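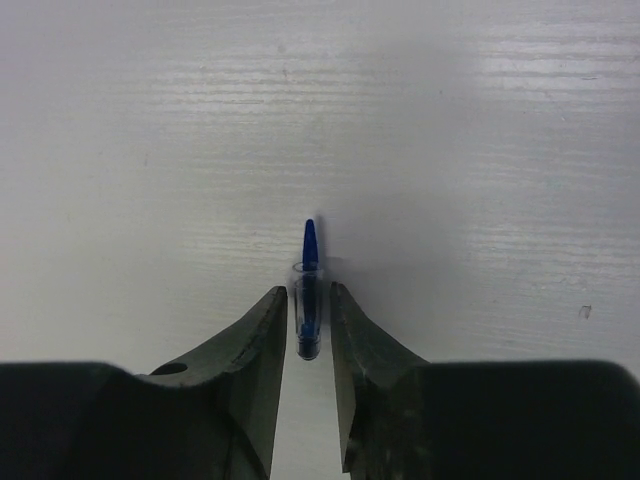 Illosero > Notebooks > Bench 7 > April, open day

The pen-handling demonstration was presented to visitors in the main room on Sunday, with Mayuree Panyasiri at the console and the undersigned keeping the record. The program called for a pick from the work surface, a hold long enough for visitors to look closely, and a release. The object selected was a pen with a blue tip and a clear plastic barrel. Mayuree asked that the right finger be entered in the maintenance log, as the scuffs and pale scratches on its lower inner face are heavier than those on the left. Both fingers remain in service until the next inspection.

Visitors were admitted in two groups. Rizal Pasaribu gave the introduction and stated the approach height of 280 mm and the hold time of 800 ms used in the standard test. The delegation from Gornton asked whether the same settings would serve for thicker markers. They were told that the opening width would have to be changed and that no trials had been made.
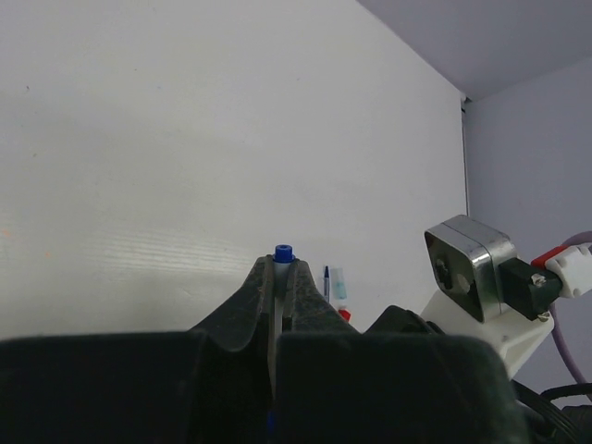 A second question concerned the limit on closing force. Rizal explained that it is set in software at 7 N for the open day and may be raised only with the approval of Oona Väisänen. The delegation requested a written copy of the procedure, which Oona will send.

Remarks for the next demonstration:

The talk ran over its time. The section on calibration should be shortened.

Visitors at the back could not follow the pick. A larger display has been requested from Krūmiņa.

The printed handout (100 copies) still gave the old room number. Corrected text is with Maarja Stankevičius.

Speed override was left at the open day value after closing. To be reset before the Flultance trials.

Entered by R. Rätsep

Recent entries
Flultance trials: preparation
Gripper finger inspection schedule
Visitor procedure, revised

Contact | Illosero Workshop Notebooks | Back to top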